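Flonport's kitchen cleanup is back, and more homes are in than ever

Posted Jun 17, 2026
By Valter Peixoto

The Flonport Kitchen Cleanup has opened for its third year with 1,145 households signed up, and the mood in the Mao Street kitchen where the hands-on sessions are held could hardly be brighter. Wrappers, cartons, old sponges, all the small stuff that drifts across a kitchen in a normal week: this is its big moment! 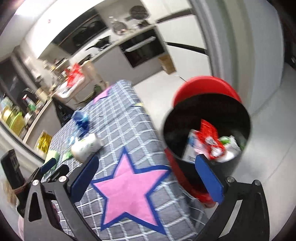
Home & Neighborhood

The idea is as simple as it was when Rajeshwari Devadiga started it. Pick one messy patch of your kitchen, clear it completely, and decide what each thing is before it leaves your hand. Last year 1,042 homes took part, and Devadiga says she would have been happy with the same number again.

"People think they need a free day and a stack of storage boxes," she said. "You need a trash bin with the lid open and enough time to drink a cup of coffee. Start with the snack wrappers. They're easy, and the table looks better right away."

The sessions start with a mess on purpose. Marilou Enriquez sets it out, and she takes real pleasure in the job. She saves packaging at home for weeks and likes a good mixture, with crinkly plastic next to soft foam and a paper cup or two tipped over in the middle. Big pink stars with blue outlines brighten up the work area, and the bin stands within easy reach.

What people talk about most, it seems, is the in-between stuff. A sponge that still has some life in it can be set aside for scrubbing the sink. A foam fruit sleeve can go around a glass that's headed for the back of a cupboard (Enriquez swears by this one). A plastic bag that's still clean can be flattened and used again. Then there are the pieces that are simply trash, and Devadiga is cheerfully strict about those. If you've moved it from one end of the counter to the other twice, she says, it goes.

Vasco Louro came to his first session this month and has already been back. He cooks every night for a family of four and had more or less given up on his own table, which he described as a place where groceries get unpacked and never quite finish the trip.

"I went home and did the whole table before dinner, and then I did the windowsill too," he said. "My daughter wanted to know who was coming over!" 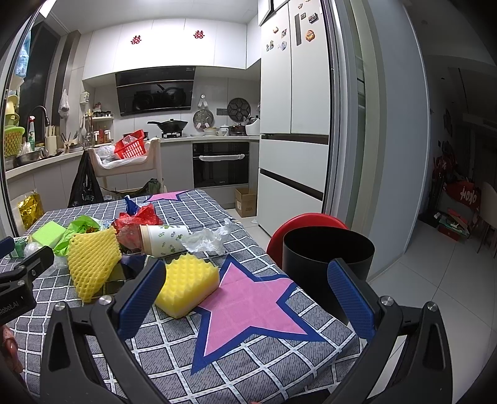
A paper cup, sponges and crumpled tissue paper on the plaid tablecloth at Mao Street.

The kitchen itself has won plenty of fans. There are magnets on the big white refrigerator, and two red double-happiness cutouts on the white cabinets over the stove. With a wok on the burner and a rice cooker on the counter, it feels like a place where people cook, and Devadiga wouldn't want to hold the sessions anywhere else.

New this year is a swap shelf at the Vesulton branch library, where anyone can leave clean jars, unused sponges and spare containers, or take some home. Martim Mendes, who looks after the shelf, said the jars go first and the lids that don't fit anything go last. He's hoping someone will turn up with the matching jars.

Sessions run through the end of June and are free. Each lasts almost an hour, and children are welcome with an adult. Sign up at the library desk in Vesulton, or drop in at Mao Street if the door is open. Bring an apron if you like one, and a bag for anything you want to take home.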